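4.2 Controller comparison

The second part of the study concerned the thing in the operator's hand. Having settled on a pair of grippers in Section 4.1 and stopped arguing about them, we turned to the question of how an operator should tell an arm where to go, a question on which every laboratory has a firm opinion and very few have a table of results. We had the opinion already and set out to get the table.

Three controllers were compared. The first, called the handheld condition below, was a tracked controller held in one hand, with hand motion mapped directly to gripper motion while a clutch button was pressed. The second was the Skollar leader arm, a passive linkage which the operator moves about and the robot copies. The third was a six-axis desktop puck, included at the insistence of Tamás Dobos, who had used one for years and said that the rest of us had simply never given it a fair chance. All three sent targets to the same inverse kinematics solver and the same Vass low-level controller, with speed limits left as they were in Section 4.1. The arms, the parallel grippers and the wrist cameras were not changed at any point.

The task was tabletop pick and place with household items. Each trial began with the gripper parked at a fixed height and ended when the named item had been lifted clear of the table and set down again inside the target area, or when the operator gave up, which was allowed and had its own column in the spreadsheet. Items were chosen to be awkward in different ways. A tall bottle punishes a sideways error by falling over. A pen punishes a vertical error, since the fingertips must come very close to the tabletop to close on it at all. Flat rectangular things are worst if approached along the wrong axis, a fact every operator discovered independently and reported to us as news.

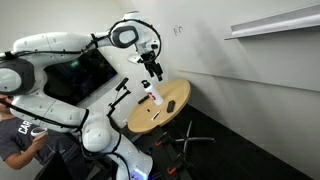

Operators worked seated and beside the robot, with a direct view of the workspace. We had first intended to have them work from the wrist camera feed alone, and ran a short pilot on that basis in November. The pilot was abandoned after Joana Sequeira pointed out that we were measuring how well people could guess depth from a picture of two fingers, a worthy subject but somebody else's paper. With direct view the differences between controllers became much easier to see, and the operators became much easier to recruit.

We ran 1851 trials in total. Of these, 284 were removed before analysis. Most of the removed trials fell in a single stretch in which the tracking origin of the handheld controller had been set with the controller upside down. The arm behaved with perfect consistency throughout, in the wrong direction, and two operators adapted to this so well that their scores dropped when it was corrected. The remaining exclusions were emergency stops, dropped network connections and one afternoon on which the solver had been started with the left arm's joint limits loaded for the right arm. The exclusion rule was fixed before anyone looked at the completion times. We mention this because the rule favours no condition we can identify, and because Aiman Raju, who wrote it, would like it known that he wrote it first.

Completion times favoured the handheld controller on the bottle and on the rectangular items. Operators tended to make one large movement to get above the item, release the clutch, settle their elbow somewhere comfortable, and then descend. The clutch was used far more than we had planned for. We had thought of it as a safety feature, and the operators treated it as a way of picking up the mouse and putting it down again, a better idea than ours. In the later sessions we stopped telling people to hold it down.

The Skollar leader arm was slower on the large movements and better on the small ones. Its joints have a little friction, deliberately so according to the manual, and this seems to steady the hand in the last part of the descent. On the pen it gave the fewest failed grasps of the three. It also gave the most complaints. Operators disliked the effort of lifting it, disliked that it sank when released, and in one case disliked the noise. Complaints and performance were poorly related throughout the study, and we would caution against choosing a controller by asking people which one they enjoyed.

The puck finished last on every item. Its translation axes were quick to learn, but rotation leaked into translation whenever an operator was in a hurry, so that a request to move down would arrive with a modest tilt attached. Over a bottle this is a serious matter. Dobos himself was the exception, and completed the pen task with the puck faster than anyone else managed with anything. We have left his trials in. They do not change the ordering, though they do make the standard deviation look rather foolish, and the per-operator plots should be read with this in mind.

Learning effects were large. Each operator used the controllers in a different order, and the second controller nearly always benefited from the first, whichever it was. Some part of what is learnt is plainly about the robot: where the forearm gets in the way of one's own view, how late the fingers close after the button is pressed, which corner of the table the wrist cannot reach without the elbow doing something theatrical. To separate this from skill with the controller itself, we repeated the first block at the end of each session. The repeated blocks narrowed the gap between the handheld controller and the leader arm, and widened the gap between both of these and the puck.

Latency was measured from controller motion to first joint motion, with a high-speed camera on a tripod and a good deal of stepping through video. The handheld condition and the leader arm could not be told apart on this measure. We had expected the wireless link to cost something and had drafted a paragraph on the subject, now deleted. What operators described as lag in the handheld condition proved on inspection of the logs to be the smoothing filter, which had been set generously after Section 4.1 and then forgotten. Csaba Bozsik reran a block with the filter halved. Operators called it livelier, and knocked the bottle over more often.

Two failures deserve a note, as both would be easy to repeat. The first concerned cables. The external wiring along the arms was long enough for every pose we had tried in Section 4.1 and not for every pose that an enthusiastic operator could reach with a handheld controller. A loop near the wrist caught on the next link up, the wrist stopped short, and the solver sought other ways of meeting its target, all of them worse. We lengthened the loop and added a joint limit. The second concerned the table, which was on a star base and could be turned. It was turned, by elbows and knees and on one occasion by the robot, and since item positions were marked on the tabletop, the marks went with it. We checked its angle against a mark on the floor after every block from then on. Anyone setting up a similar bench is advised to buy a table that stays where it is put. We knew this at the time.

After exclusions and the removal of the trials in which operators were visibly practising, we kept a smaller set for training the policies in Section 5. This set uses only the handheld controller and the leader arm. Babita Bansal argued for keeping the puck data on the grounds of variety, and trained one policy with it included. It learnt to descend with a slight tilt. The Erkudstead bench, where the replication was run, did not own a puck and reports no regrets.

For the remainder of the paper we use the handheld controller for gross motion tasks and the leader arm for anything that must be picked up from flat against the table. Switching between them mid-session takes a restart of the solver and a recalibration, and operators should be allowed a few unscored trials afterwards. Where a single controller is required, as in the two-arm handover of Section 6, we use the handheld one, with the original filter setting restored.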